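Home > Household > Storage and tidying
Thread: Perforated baskets or solid tubs for a desk drawer?

tfaulkner
I'm sorting out the spare room so two of us can work in there. There's one wide drawer, 60 cm across, and a shelf over it. At the moment everything goes in the drawer loose and the pens end up at the back under the envelopes.
I was going to buy solid tubs from Granness but the perforated plastic baskets are cheaper and seem to come in more sizes. Does anyone use them for small stuff? I'm worried about paper clips and drawing pins coming through the sides.
Tegan

Hendrik S
I've had the perforated sort for years. Paper clips stay put in mine, but thin leads for propelling pencils do poke out. Put those in a tin.
Get one with a divider if you can. Two compartments stop things sliding into one heap when you pull the drawer open. Same sort of thing on a table:

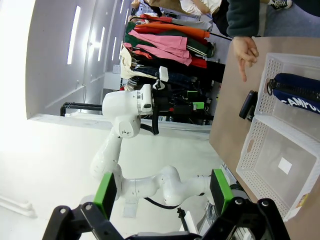
White perforated basket with two compartments, right-hand side.

Measure inside the drawer, not the front. My drawer lost 20 mm to the runners and I had to take a basket back.

ginette_v
I'd go for solid every time. Dust gets in through the holes and the holes themselves are a nuisance to clean. I did the whole craft cupboard in perforated ones and changed them all last January. The solid ones wipe out with a cloth.

Hendrik S
Dust gets in the top of a solid tub just the same unless you buy lids. I rinse mine under the shower.

ginette_v
I did buy lids.

R. Fabbri
Depends what's going in. For a drawer I don't think dust matters much as it's shut most of the day. On the open shelf I'd want a lid.
The thing I'd look at is handles. Cut-out handles at the ends are useful on a shelf and a waste in a drawer, and small things can fall out of them if you fill the basket too high. Rubbers especially.

tfaulkner
Thanks all. The shelf is for paper and the printer cable, so no lids needed there. What do people do about pens? We have a lot, and half of them are my partner's good ones that I'm not supposed to touch.

Evanthia T
Pencil cases. One each, kept next to the baskets and not in them. A soft case takes up less room than a pen tray and you can carry it downstairs. Then the baskets are only for the things you share.
I'd also label them inside. Labels on the outside of perforated plastic peel off because there's so little flat surface. 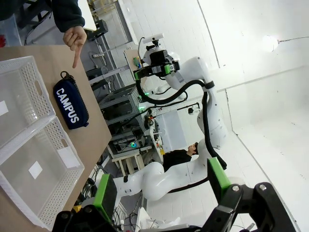 Two baskets end to end, labels inside, navy pencil case beside the upper one.

R. Fabbri
Agree about labels on the inside. Mine are on the bottom, but then you can't read them once the basket's full, so I'm not sure what I've gained.

Evanthia T
You read them when it's empty and you're putting things back. That's when I need them.

ginette_v
Or buy clear tubs and see what's in them. I've got the Clisis ones, 11 of them, no labels at all.

Hendrik S
Clear plastic goes yellow on a sunny shelf. Mine did.

tfaulkner
I've gone for two perforated ones with dividers for the drawer and a plain solid box for the shelf. Pencil cases are a good idea, we already have a couple somewhere. Will measure behind the runners tonight before I order.

ginette_v
Let us know how you get on with the drawing pins.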